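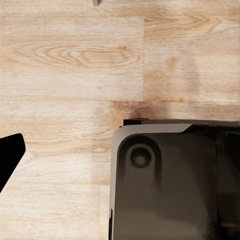 Can someone with no programming background teach a robot arm a new task? People can do it by guiding the arm by hand or by steering it from a remote control station, and the robot software then learns from the recorded motions.

ZASTSIDE RELEASES WERKEN 2, A TEACHING TOOL FOR ROBOT ARMS

Sotberg, 14/07/2026 – Zastside today released Werken 2, a new version of its software for recording robot tasks by demonstration. The release adds a simulated workspace in which an operator can drive a virtual arm and gripper by remote control, using the same hand controller that drives the real arm.

Werken is used to record short manipulation tasks such as picking up a part, pressing a button, opening a lid or placing an item in a tray. An operator performs the task several times. The software stores the arm position, the gripper opening and the camera views for each run, and the recordings are used to train a control policy.

The first version of Werken supported hand guiding only. In that mode the operator holds the arm near the wrist and moves it through the task while the motors are set to yield. Hand guiding remains part of the product and is unchanged, apart from a new pause button on the recording screen.

Remote recording is the main addition. The operator holds a controller and watches the workspace on a monitor. The arm follows the hand at a scale the operator can set, so that a large movement of the hand can be turned into a small movement of the gripper. Zastside recommends the lower scale settings for work close to a surface or next to a housing, where the gripper has little room.

In the simulated workspace, the view from the wrist camera is rendered along with the rest. Tabletops come with wood grain and plank seams, and objects can be placed so that they are only partly in view of the camera, with a gripper finger at the edge. Operators who have worked with a real wrist camera will know this kind of view. Users can change the tabletop, the lighting and the position of objects between runs, or have the software do it.

"Our customers asked for a way to practice and record when the real arm is busy," the company said. "A new operator can now spend the first morning in simulation and move to the arm after lunch. The controller feels the same in both places."

Werken 2 was tested from May onward at Hellström, a contract assembly firm that uses robot arms for loading and unloading test fixtures. During the trial, 17 operators recorded demonstrations for 6 tasks, both in simulation and on the real arms. The trial produced 2107 recorded runs. Hellström plans to keep using the software on its day shift and will add the hand-guided mode at a second site.

Feedback from the trial led to several changes before release. Operators can now mark a run as failed without stopping the session, and a failed run is kept in a separate folder instead of being deleted. The start position can be locked, so that each run of a task begins from the same pose. A trimming tool removes the idle seconds at the beginning and end of a recording – a job operators had been doing by hand.

Two limits apply to this release. Simulated contact with soft materials, such as cloth or foam, is not supported, and recordings of such tasks should be made on the real arm. Remote recording also requires a wired network connection between the control station and the arm. Wireless operation is being tested and has no release date.

Recordings made with the first version can be opened in Werken 2 without conversion. Files saved in Werken 2 cannot be opened in the first version.

Availability

Werken 2 is available now to all customers with a current support agreement, at no added cost. The hand controller is sold separately. New customers can request a trial license, which includes the simulated workspace and all tabletop and object sets. Training sessions for operators are held at the Zastside office in Sotberg and can also be arranged on site.

About Zastside

Zastside develops software for recording, reviewing and replaying robot demonstrations. Its products are used in light assembly, laboratory work and technical training. The company is based in Sotberg.

Press contact

Zastside Press Office, Sotberg
Screenshots and a product sheet for Werken 2 are available on request.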